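Kendlow Gripper Kit: Frequently Asked Questions

What is in the kit?
One two-finger gripper, a spare pair of textured fingertip pads and a cable. The wrist camera is sold separately.

How do I check the fingers before a first run?
Open them fully and look at the wrist camera view. Both pads should be in view, with three screw heads visible on each finger.

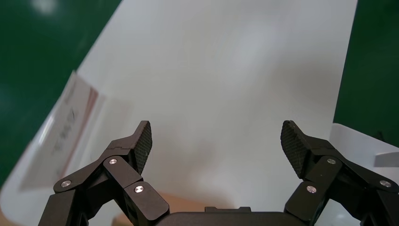

How often should the pads be replaced?
Inspect them every 1,000 cycles. Replace both together if the crosshatching has worn smooth on either one.

Can I recalibrate it myself?
Yes. Run the centre routine from the Setup menu with nothing between the fingers. If error 204 appears, power down and check the cable.

Who handles repairs?
Gitomell. Send the serial number to Jomar Manalastas before shipping anything.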